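I've been through the whole of *Fultwood* twice now, once on my own and once with the family talking over it, and I'm still humming the theme while I wash up. If you have any fondness for the sort of telly where four people pile into a van at the end of the opening credits, get hold of this box set!

It's a sci-fi caper show set in Gendville, a factory town where everybody owes money to the same company. The crew are ex-employees who nick things back for people. That's the plot of nearly every episode and I don't mind a bit, as the fun is in how they go about it (the one with the ice cream float is a small masterpiece).

The set has 17 episodes over four discs, plus a booklet of 234 pages that's far better than it needed to be. You get storyboards, costume notes, a map of the town that finally explains how they reach the canal so fast, and a long piece about the music. The paper's nice and thick too. My only moan is the type, which is tiny in the captions. I read most of them under the kitchen light with my glasses pushed up.

Picture quality is lovely on the daytime stuff and a bit murky in the sewer two-parter, though it always was. The sound has been cleaned up and you can now hear every word Suvarna mutters under her breath, and half of them are the best jokes in the show. I'd forgotten how good she is. She never gets the big speech, she just gets the look afterwards.

## The heist episodes
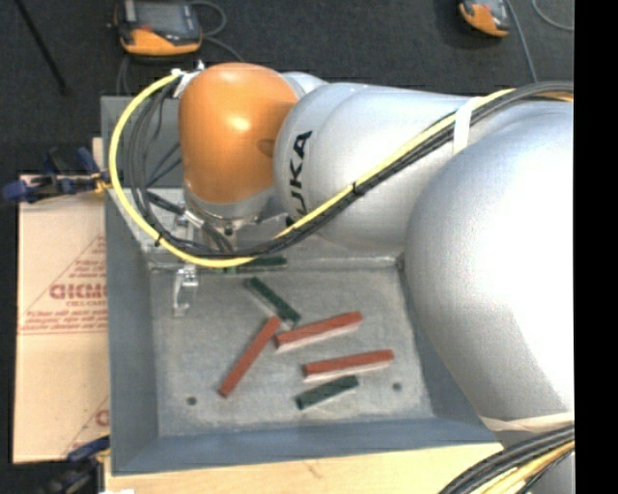 Episode nine, "The Surier Job", is the one I'd show a newcomer. The crew have to get one crate out of a plant that runs all night with no people in it, and the script plays fair with you the whole way. What I love is that the machines are treated as big, heavy, ordinary things. No red eyes, no evil voice. The crew simply have to work round it, and it had me gripping the cushion.

The commentary on that one is a treat as well, especially the bit about the van door. Skip the gag reel on disc four, it's mostly people dropping hats.

I paid full price and I'd do it again. Start it on a Friday night and have the crisps ready.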